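About Trellero

Trellero rents and sells table flowers. We work mostly for restaurants, dental and medical offices, small hotels and people planning a wedding or a family party. All of our stems are artificial. The glass they stand in is mostly secondhand.

The business was started by Hildegard Sperling, who had worked 5 years in the dining room of a hotel and was in charge of the centerpieces there. Fresh flowers came in twice a week and many were thrown out before the next delivery. She began making up silk arrangements at home for the side tables, then for the lobby, and in May of the following year she left the hotel and rented the front half of our present shop on Plelach Street.

Keegan Katene joined soon after to handle deliveries. He now runs the rental side. Ourania Margaritis buys the glass and keeps the shelves in order, and Gráinne Ní Bhriain meets with customers and draws up the table plans.

How we work

Every order begins at the table in the shop. We ask customers to bring a napkin, a paint chip or a piece of the tablecloth if they have one. Gráinne sets out a few pieces of glass and two or three bunches of flowers in different colors, and we go from there. Most people have a color in mind when they walk in, and a good number leave with a different one. Deep purple looks nearly black in a dim dining room, so we try it under the lamp as well as by the window.

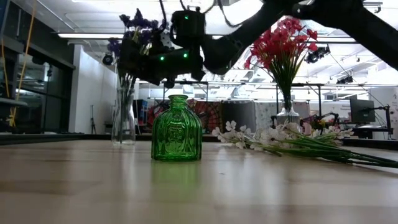
A first meeting takes less than an hour and there is no charge for it. We write down which vase goes with which bunch, and the same list is used later for packing. If you are renting for more than one room, please bring a simple floor plan. A pencil sketch is fine.

Small orders are packed in divided boxes with the stems laid flat and the glass wrapped separately. Larger orders go out in crates with the list taped inside the lid. Setup at your address is available within 100 miles of the shop.

The glass

Our rental stock stands at 1,212 pieces, of which 227 are colored. Ourania finds them at estate sales and from a dealer called Xenos, who sets aside short-necked bottles for us. We look at the rim and the base of each piece before we buy it. Chips at the lip are the usual problem, and we don't rent out chipped glass.

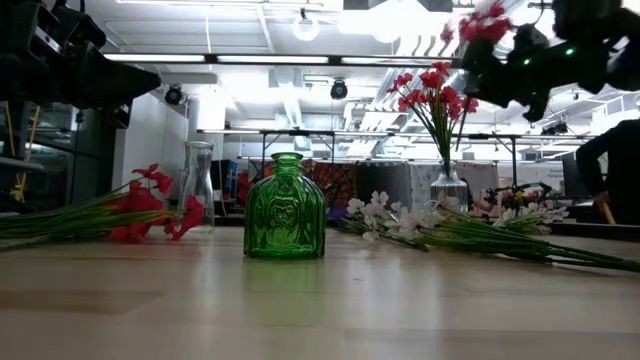

Stems are grouped by color and kept in bunches, and a bunch stays together from one rental to the next. Customers often ask whether every vase has to be filled. It doesn't. A green bottle with ribbed sides and a raised ornament on the front can stand empty among the flowers, and several of our restaurant customers use one that way on each table. Clear glass is better for the fuller bunches, such as the reds, where the stems come together at a narrow neck and spread out above it.

Returned stems are dusted, washed in cool water and hung to dry. Bent wires are straightened by hand. Blooms that have faded are taken out of the rental stock and sold at a reduced price from the bin by the door.

Visiting us

The shop is open by appointment. Sotiris Theodorakopoulos answers the phone and keeps the calendar, and he can usually find you a time within the week. Parking is behind the building, next to the Nokard print shop. Rental returns can be brought to the side entrance.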